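The coat drawer and other February problems

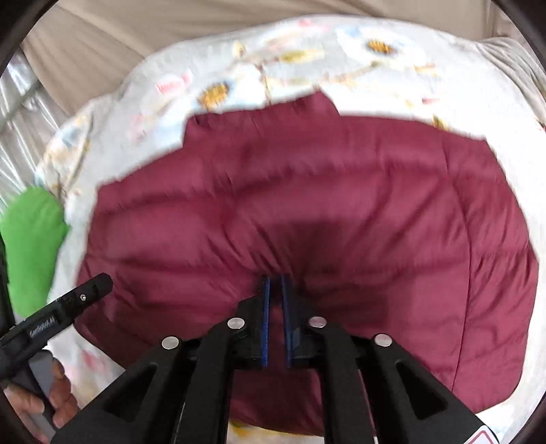 Maroon, quilted, still not put away.

Every February I decide that winter is over, and every February the town of Botwood disagrees with me. This year I got as far as emptying the hall closet before the snow came back, so now we live among the coats.

I should explain the closet. It was built by someone who owned one jacket and was fond of it. The rod holds five hangers if you lean on the door, and the shelf above is set at a height that suits neither people nor ladders. When we moved in I paid 200 dollars for a storage system from a shop called Drotinier, which came as a flat box of rails and a booklet with no words in it. Two of the rails are holding up tomatoes in the yard. They do it very well.

My theory is that padded clothing can't be stored, only moved. You squash it into a bag, the bag goes under the bed, and by morning the bed is slightly higher. I tried the kind of bag you flatten with a vacuum cleaner. It shrank to something like a roof tile, which I was proud of for an evening, and then it began to breathe in again with a small hiss that I could hear from the kitchen.

My mother had a cedar chest and a system. Wool went in at Easter, came out at the first frost, and smelled like a pencil until Christmas. I have the chest now. It is full of cables.

So the new plan is to own less. I filled a sack for the thrift store on Barredo Street, drove it over, and came home with a lamp and a different coat. The lamp was a bargain. The coat has a ticket from a dry cleaner in the pocket, number 632, and I keep wondering whether something nice is still waiting there on a rail.

Anyway, the forecast says more snow by the weekend – four inches, maybe six – and the closet door is propped open with a boot. I'll try again in March.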